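Recording pick-and-place episodes for the Ondus project

Robotics Club, unit 4. Notes by Theerawat Paisan. Last revised July 12, 2024.

This page covers one recording session with the two hand-held grippers. The task is sorting: packaged snacks are moved from a pile on the table into an open box lid. Each pair of students should finish with 30 usable episodes.

Before you start

Charge both grippers and clear old files from the cards. Put the pile on one half of the table and the lid on the other, with one long wall of the lid next to the pile. Use a mix of shapes and wrappings. Soft pouches, small cubes and round cakes in clear film all need a different grip, and a set made only of boxes trains a poor policy. A patterned cloth is fine. Leave it in place for the whole session once you have begun.

Start position

Hold one gripper in each hand with the jaws fully open and empty. Keep the finger pads in view of the camera and above the table. Stay still for two seconds, then begin. 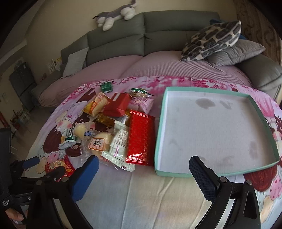 Take the items nearest the lid first. Long pouches should be gripped across the middle, not by the crimped end, which folds and slips. For a flat sachet, press one pad lightly against the cloth and slide the other towards it. Close slowly on cakes and buns. Lift clear of the lid wall before moving across, lower the item to the base, then open the jaws fully.

If an item drops, pick it up again and carry on. Recoveries are kept. Stop the episode only if a pad comes loose or an item leaves the table.

An episode should last no more than 60 seconds. When it ends, empty the lid, mix the pile by hand and return to the start position.

Checking the files

Copy the cards to the Avlow folder and run the check script. It rejects any episode with a gap in tracking. The February group recorded 217 episodes and lost 29, mostly through fast wrist turns near the lid. Enter rejected episode numbers in the log and record replacements in the same session.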